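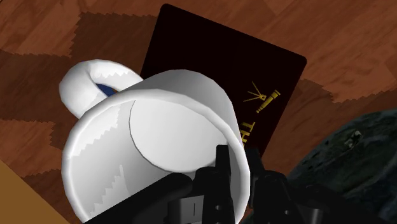 White mug on its side, computer-rendered.

Pimska Pottery and Craft Society
Minutes of the general meeting held on Thursday, June 10, 2021, 7.30 pm, in the long room and online

Attendance: 37 members had been expected but the room and the screen were both fuller than that, and the chair gave a very warm welcome to everyone, especially those coming back for the first time since the winter. Apologies were received and noted.

1. Minutes of the last meeting
Agreed, with one correction: under item 4, "slip trailing" had been typed as "ship trailing". The secretary apologised to any sailors.

2. Matters arising
The new shelving is up in the glaze room and it is a real pleasure to use. Buckets are now on the bottom shelf, dry materials in the middle, test tiles on top. Members are asked to put lids back on buckets the same evening. The dripping tap has been mended. The window catch has not, and stays on the list.

3. Kiln report
Lovely news to start with: the big kiln has been fired 10 times since the last meeting and only one firing had to be stopped, when the controller showed a fault part way up. The engineer from Carbone came out, changed a relay and checked the door seal. Everything in that load was fired again the following week and came out well, including the very large bread crock that several people had been worrying over.

The small kiln is slower than it was. The kiln group thinks the elements are near the end of their life. A quote for a new set, fitted, has come in at £337. There was a good discussion about whether to wait until the autumn. The general feeling was that the small kiln is the one beginners use most, and it would be a shame to lose it over the summer just as people are getting going again.
Proposed, seconded and agreed with no votes against: accept the quote.
Action: kiln group to book the work.

4. Money
The balance in the current account is £1,213. Subscriptions are coming in nicely and the plant and pot stall did far better than expected given the rain. After the small kiln is paid for there will still be enough for the usual summer clay order. A member asked if the hire rate for the long room would go up. It will stay as it is until October and then be looked at again.

5. Clay and glazes
The Vultis stoneware has been a great success. Throwers like it, hand builders like it, and it takes the tin white beautifully. The buff earthenware has had mixed reviews, with two members reporting cracks at the joins on handles. One member recommended scoring much deeper and drying the pieces under plastic for longer, and kindly offered to show anyone who would like to see it done.
Agreed: order Vultis again, and a half order of the buff.
The copper green recipe on the wall is out of date. The right one has been typed up and will replace it. Please do not copy from the old card!

6. Jaravent weekend
This took up most of the evening, and quite right too. The invitation to share the summer show at Jaravent still stands and there was huge keenness for it. Points agreed:
Setting up on the Friday afternoon, from 2 pm.
Each member may bring up to 3 pieces for the main tables, with small items going on the shared stand.
Prices on the underside, in pencil, with initials.
Two wheels to go, for the have-a-go corner. Both need a wipe down and one needs a new splash tray.
Aprons in children's sizes are short. Old shirts would be very welcome.
There was some debate about raku in the car park. Members who had seen it done at the last show said it drew the biggest crowd of the day, and everyone would love to do it again, but the hosts need to give permission and the fire cover has to be sorted out first.
Action: secretary to write to the hosts this week. Raku to come back to the next meeting.

7. Summer classes
The beginners' course is full, with a waiting list, and the hand building evenings have only a couple of places left. It was suggested that a Saturday morning session be tried for people who can't manage evenings. Several members offered on the spot to help with it, and a trial date will be put on the noticeboard.

8. Any other business
The library box has had some excellent additions, including a book on salt glazing that had a queue before it was even out of the bag. Books should be signed out in the red notebook.
Somebody has left a set of turning tools in a blue roll by the sink. They are now in the office.
The recycled clay bin is full and needs pugging. A session will be held before the next class, with cake.

The meeting closed at 9.20 pm. Date of the next meeting to be sent round with the show details.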